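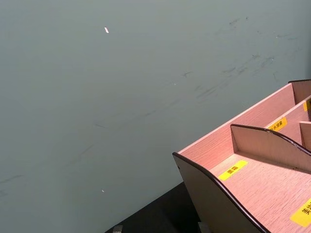
I'd been trying to get Loïc Langlois to sit down with me since before Christmas, and when he finally said yes he had one condition: I had to bring my own letter to mail. So I turned up at the Tirnden post office with a birthday card for my sister (three weeks early, she'll be thrilled) and he cancelled it by hand before he'd even taken his coat off.

Loïc has run the place for 48 years. The building went up in 1938 and has 387 brass mailboxes, a number he gave me before I'd asked. "I know every one of them," he said. "Box 12 sticks in February. You have to lift a little and then pull."

He grew up on a dairy farm outside Pekero and never planned on the mail. "I wanted to drive trucks! My uncle heard they needed a guy to sort for the summer, and I thought, fine, one summer." He laughed for quite a while at that.

I asked what had changed the most, figuring he'd say email. Nope. "Boxes," he said. "Cardboard boxes. When I started, a package was an event. People would come in and sit on the bench and open it right there. Now a family gets 5 in a day and can't remember what they ordered."

Letters haven't vanished, though. There's a Mrs. Fakhoury up on the ridge who writes to the same friend in Helto every week, and has as long as he's worked there. "I've never met the friend," Loïc said, "but I know her handwriting better than my brother's. It got shaky last year. I noticed that before I noticed anything about my own knees."

We got onto the knees, and then the winter the road washed out and he took the mail across on a neighbor's tractor – a story that went on so long my tea went cold, and I wouldn't cut a minute of it if I had the room. The short version is that everybody got their tax forms and he lost a boot.

He's retiring at the end of June. The counter hours are supposed to stay the same, and he says he's been promised that in writing, "which I respect, being in the business." The new clerk starts in April so they'll have some time together. I asked what he was going to teach her first.

"Names," he said. "The computer she'll get in an afternoon. Names take a couple years, and you have to let people correct you."

And what about him, what's he going to do all day? He shrugged and looked over at the bench by the window. "I owe a lot of people letters," he said, and then somebody came in wanting stamps, so I put my notebook away and got in line behind her. I needed a book of them anyway.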